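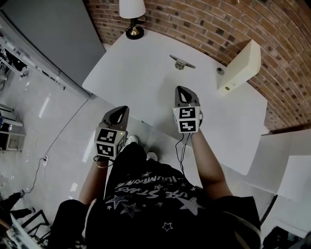

**Ekesard Group, Manipulation Data Section, Starnex Research**

# Call for participants: two-handed demonstration recording, round two

Posted 22nd September

The section is recruiting adults to record tabletop manipulation demonstrations with hand-held grippers. Sessions are paid. No background in robotics or programming is required.

## Background

In round one we collected 901 two-handed demonstrations without a robot in the loop. Operators held one gripper in each hand and worked at an ordinary table. Gripper pose was recovered from the onboard video and the square markers on the gripper bodies. A policy trained on this set, under the project name Bonon, was then run on a two-arm robot in a room it had no data from.

The main result was that operator variety mattered more than the number of demonstrations per operator. A policy trained on 452 demonstrations spread over all operators did better on unseen table layouts than one trained on the same number from the three most practiced operators. The gap was largest on handover tasks and close to zero on single-object pick and place. We do not yet know whether it holds for small metal parts, where grasp angle is tightly constrained. Round two is designed to test that.

## What participants do

- Complete a training block with both grippers. Data from this block is discarded.
- Perform short tasks from a printed card: pick up, reorient, hand over, place. Objects are brackets, caps, rods and small boxes.
- Return the table to the start layout between trials.
- Mark each trial as completed, failed or unsure. Failed trials are kept and paid at the same rate.

Recording takes place in a shared workroom under normal working conditions.

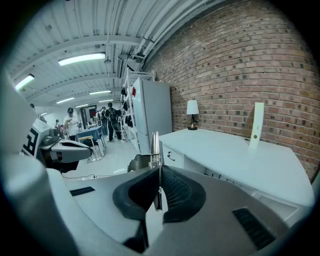
Other people may be present or pass through during a session, and the onboard video will contain background activity. Faces are blurred before the data leaves the section. Participants who object to appearing in background video from other sessions should say so when they apply.

Each session lasts 55 minutes, including setup. Participants may sign up for more than one session, with at least one day between them.

## Requirements

- Age 18 or over
- Able to hold a light tool in each hand and work standing for up to 30 minutes without a break
- Normal or corrected vision
- No wrist, elbow or shoulder injury in the past year

Left-handed applicants are underrepresented in the round one data and are encouraged to apply. Former round one participants are not eligible, with the exception of those who took part only in the Đồng pilot.

## Consent and data

Participants sign a consent form before the training block and may withdraw at any time until the data set is frozen in January. Withdrawn recordings are deleted, and payment for completed sessions is not affected.

## How to apply

Use the participant form on the section page. State your dominant hand, your height and the times you are available. Height is used to assign the table setting.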